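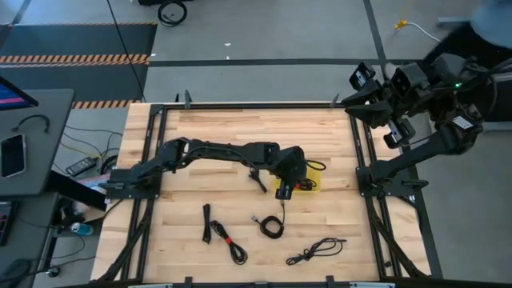

Delivery specs for a short film grant

Mireille Chauvin
Our short got finishing money from the Badari fund. The contract asks for a ProRes master plus "separate stems" by August. Does that mean dialogue, music and effects as 3 files, or the full session? Runtime is 30 minutes.

Gwenaël Gilbert
Three stereo WAVs, same length and start point as the picture – 48 kHz, 24 bit. Don't send the session. 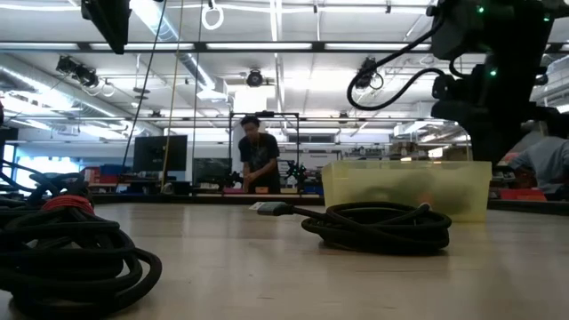

Ysaline Guérin
Check whether they want an M&E as well. Funders that sell abroad usually do, and a missing one cost us 400 in studio time. Put everything on a drive and mail it with its own lead. Coil the lead and put a tie around it, like the bundle with the red one on the left, or the connector gets bent in the box.

Clémence Courtois
just email them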